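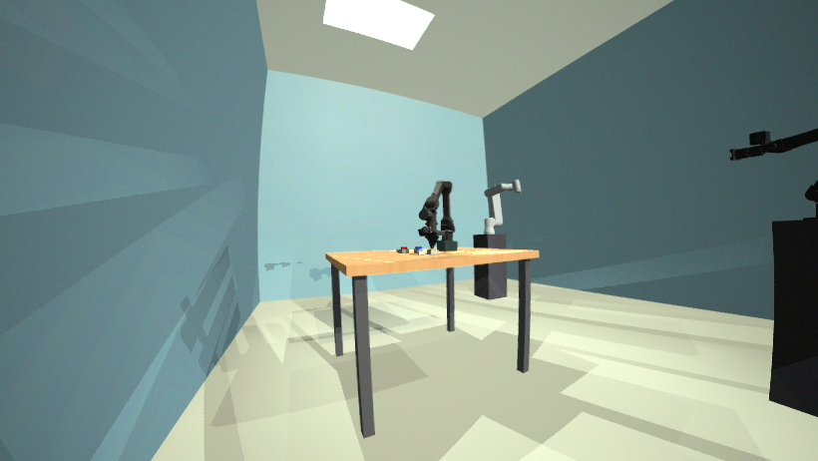
Gidetti review: a flashcard app for people who already have a textbook

I started using Gidetti in June, when I signed up for an evening class in Portuguese and needed something to help me keep up with the vocabulary. I had used two other apps before it. One of them, Porkasby, was fine for the first few weeks, but it decides what you learn and in what order, and none of it matched what we were doing in class. Gidetti works the other way. You type in your own words and it quizzes you on them.

Setup is quick. You pick a language pair, give your deck a name, and start adding cards. Each card has a front, a back, and a space for an example sentence. You can also record your own voice, which I did for the first chapter and then stopped doing. Adding a full chapter of words takes me some 13 minutes on the phone. It is faster on the website, where you can paste a list in two columns and it sorts them out for you. If your list has commas in it, though, check the cards afterward. Mine came out with half the meaning missing on several of them.

The daily review is the main part of the app. Cards you get right come back later and later, and cards you miss come back the same day. There are four buttons for how well you knew the answer, and I only ever use two of them. I do my reviews at 7 in the morning with coffee and I am usually finished before the cup is.

There are two ways to answer. You can flip the card and grade yourself, or you can type the answer in. I recommend typing. When I was grading myself I let a lot of spelling mistakes slide, and it showed on the first class quiz. The typing mode is strict about accent marks by default. You can turn that off in the settings, under Answers, but I left it on.

The built-in voice is the weakest part. For Portuguese you get one voice, and it reads single words in a flat way that does not sound much like our teacher. Full sentences are better. There is a speed slider, but the slow setting just stretches the sound. If pronunciation is what you want to work on, look at Ifans, which has real recordings. It costs more and the free part is very small.

Gidetti is free for up to 124 cards. I went past that in my third week. After that it is a monthly plan, and you can cancel from inside the app without writing to anyone. Your cards stay if you cancel, but you can't add new ones. The free version shows an ad after each review. The ads are silent and close right away.

A few smaller things. Syncing between my phone and laptop has worked every time except once, when I had to log out and back in. The dark theme is hard to read because the example sentences are gray on gray. The reminder can only be set on the hour. There is no way to print a deck, and I would have used that.

I would not tell a complete beginner to start with it, as there are no lessons and no grammar at all. With a class or a textbook next to it, it does the job well. I have paid for six months and will probably renew.

Rating: 4 out of 5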